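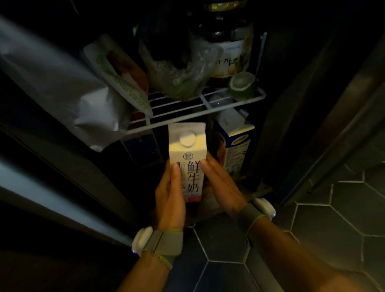 Elínborg Nørgaard wrote:

> I went through the fridge recordings last night and I think we should drop the one-handed grasps for now. The cartons are too wide for the gripper unless it comes in dead straight, and we've never managed that under a shelf. Two hands, one on each side, and lift. Is there a reason we didn't start with that?
>
> Also, are the wrist modules and the head camera on the same clock yet? In my copy the wrist data starts early on every take.

Replies to both, then a few things for the whole list.

Two hands is fine with me. We started with one because the Kedville rules only used to allow one arm in the household task. The rules changed in March and I didn't update our plan. Branda (the two-arm robot, for the new members) can reach under the middle shelf with both arms if the base is parked square to the fridge. It can't if the door is less than fully open, so the door step has to be finished first.

The clocks are not fixed. The head camera stamps each frame when it is saved and the wrist modules stamp when they sample. On the last batch the offset was 913 ms at the start of a take and it drifted from there. Until I have a proper fix, please clap once in view of the camera at the start and once at the end. Roussel, our alignment script, looks for the two spikes and stretches the wrist data to match. It fails if you put the straps on loosely, so pull them snug.

For everyone recording at home:

- Use whatever is in your fridge. Don't tidy it. A carton behind other cartons is more useful to us than a carton alone.
- Hold the item still for 3 seconds before you move it out.
- Keep your thumbs off the printed front **if you can**. The label reader has trouble with covered text, and it has more trouble with Chinese and Korean labels than with English ones, so we want plenty of those.
- Leave the fridge light as it is. Dark takes are welcome.
- Name the folder with your initials and the take number. No spaces.

We have 56 usable takes. The target is 1000 before we train anything for Gusen, and I'd like to hear now if people think that is out of reach. We could cut the jars and only do cartons. I would be sorry to lose the jars, but the task sheet only scores milk.

The second set of straps needs charging before it goes to the next person. The charger is in the gray drawer under the soldering bench. Please write your name on the sheet when you take a set.

Elínborg, can you send me the take with the worst offset? I want to try the new script on that one first.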